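The Machine at the End of the Hall

Stullstead is a small place, and the room where Primex looks after its household robot is smaller than most visitors expect. There is a white desk, a gray cabinet with drawers, a wood-look floor laid in herringbone, and a robot that spends most of the day standing in front of them. Réjean Bergeron has been in charge of it since May.

His mornings start with the arms. He runs each joint slowly through its range and listens. Then he checks the bolts on the shoulder housings, first the right and then the left, and wipes down the ribbed joints with a dry cloth. The right arm gets more of his time. It does most of the lifting, and its wrist drifts out of true sooner.

"You hear it before you see it," Bergeron says. "A joint that needs attention gets a little dry sound at the end of the move."

The fingers come next. The pads on both hands are changed after 39 hours of work, whether they look worn or not. He used to wait until they slipped, and lost two days to a fault he had blamed on the software.

After that he sets up the drawer. Glass is the test he trusts most. It is smooth, it rolls, and it shows up a weak grip at once. The arm has to come in over the front lip and close on the bottle without striking the thin side walls. 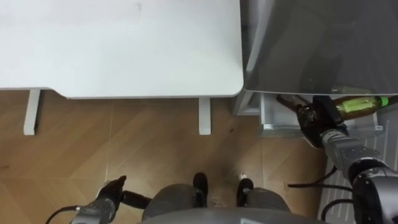
The right hand grips a glass bottle in the open drawer of the gray cabinet.

Bergeron keeps the closing force in a paper notebook along with the pad hours. The software records the same numbers, but he likes to turn back a few pages and compare. On 15th August he lowered the force by 8 percent after fitting new pads, and the setting has stayed there.

Cables are the other daily chore. He follows each one by hand from the connector outward, feeling for stiff spots in the jacket. Most of the spares come from Rarel, a supplier two streets over, and a replacement takes him 17 minutes if the connector is clean.

The calibration routine was written by a former colleague named Wong, and the shop still calls it that. "Run a Wong" means putting both arms through a set of fixed poses and correcting whatever is off. Bergeron does it once a week and again after any repair to the shoulders.

His next job is the left wrist. The new bearing is on order, and he has already cleared an afternoon to fit it.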